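Nilham Gallery: Patterned Linings and Phone Stands

November

This page of the gallery covers the small bay at Nilham with the red medallion lining, and the phone stands that are kept in it. Pages for the other bays are in the menu. Click any picture to enlarge it.

The lining is a Pomico print called Sumampouw. It is a pale ground with a faint speckle, and the medallions are a dark red that looks like lace from a normal distance. They come in several sizes, from a large scalloped one down to small ovals. We ran the same print over the back and both sides, so the colour carries all the way around the bay. The roll was 70 cm wide. We didn't try to line up the medallions at the edges, and some of them are cut through. Matching them would have taken a second roll.

The sheet on the work surface is a different print with a white ground, thin grey branches, grey-green leaves and small brownish flowers. It was bought separately and was not meant to go with the lining. We tried a plain grey sheet first and went back to the leaves after a week. The leaf print is lighter and the stands are easy to find on it.

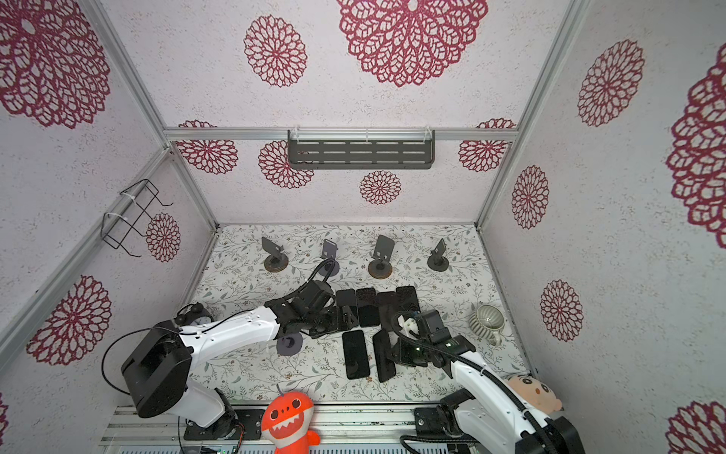
The stands come from a mixed box sold by Brolach, and the colours are whatever was in the box. Dark grey is the usual one. The muted purple is less common and people ask for it, but it can't be ordered on its own. Most of them go toward the back of the surface, with one purple stand much closer to the front. They don't have to be in a straight line.

The angle of the plate varies from stand to stand. A taller plate suits a large phone in a thick case. With a shorter one, check that the phone sits back against the plate before you let go of it. Round bases take up more room than they seem to, so leave a gap of 3 cm between them if you want to lift one out without moving its neighbour.

The frame of the bay is silver aluminium profile. We chose it for the slots and the corner joints, which let us move a rail without drilling anything. The full set of profiles was $349, including the joints. It went together in an afternoon. The lining took longer.

The dark grey shelf on the back rail has a slotted bottom and raised ends, and it is held on with white zip ties. Black ties would have been less noticeable against the metal, but we had a bag of white ones open. The black wire rack on the left side rail is fixed the same way. Its prongs are bent, so light items can be hung from them and won't slide off as easily. Keep anything heavy out of the rack.

Care notes

Shake the sheet outdoors and wash it cool, at 20 degrees. Iron it on the back. Take the stands off first and wipe their bases, as dust gathers at the rim.

The lining is wiped with a damp cloth only. Don't scrub the red. If a corner lifts, press it flat and leave it overnight before adding tape.

Cut zip ties away from the lining when you change the position of the shelf or the rack.

Next in the gallery: the tall bay with the striped lining.

Back to all bays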